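Stimton two-finger gripper kit, four weeks in

Quick one, I have to be back at the bench by two.

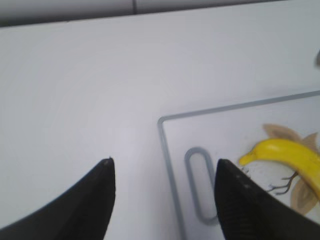
Bought this for soft stuff. Fruit mostly, bread rolls, the odd sponge. Our old Bramard pincher was fine on boxes and hopeless on anything with a skin. Bruised pears all last fall.

Box contents: gripper body, two black fingers, wrist camera bracket, cable, hex key, a folded sheet of instructions in tiny print. No spare screws. Come on, Stimton.

Setup. Took me a morning. Bolt pattern matched our Kosar arm first try, the software did not. Driver wants the older version, which the sheet doesnt mention anywhere. Emailed support, got a reply from Chaminda Wickramasinghe the same afternoon with the right link and a config file. Worked. Good support, bad paperwork.

Grip. Very good. Ran 188 banana picks over the first two weeks, off a cutting board on a white table, 52 of those with the force turned down to the lowest setting. Dropped four. All four on the low setting and all four picked up too near the stem, so partly my fault. Grab it by the middle.

Camera. Decent. You get both fingertips in view plus a fair bit of table, enough to line up without a second camera. Fingers come out a bit soft, background is sharper. Would like the focus closer in. White board on white table was my worry but the edge detection coped ok once I turned the exposure down a notch.

Fingers. Do pick up marks. Replacement pair is 100 dollars, steep for what they are. Majumder sell a cheaper pair that supposedly fits, havent tried.

Noise: a short whine on closing. You stop hearing it.

Speed: slow out of the box. There's a setting three menus down called "ramp", put it at 6 and it's a diffrent machine.

Price was 1117 with shipping. Not cheap, less than the next one up though, and that one needs its own controller.

Would I buy again, yes. For boxes only, no, keep the Bramard. For eggs I don't know yet, trying in April, will add a note under this if I remember.

4 out of 5. Lost one for the manual and the screws.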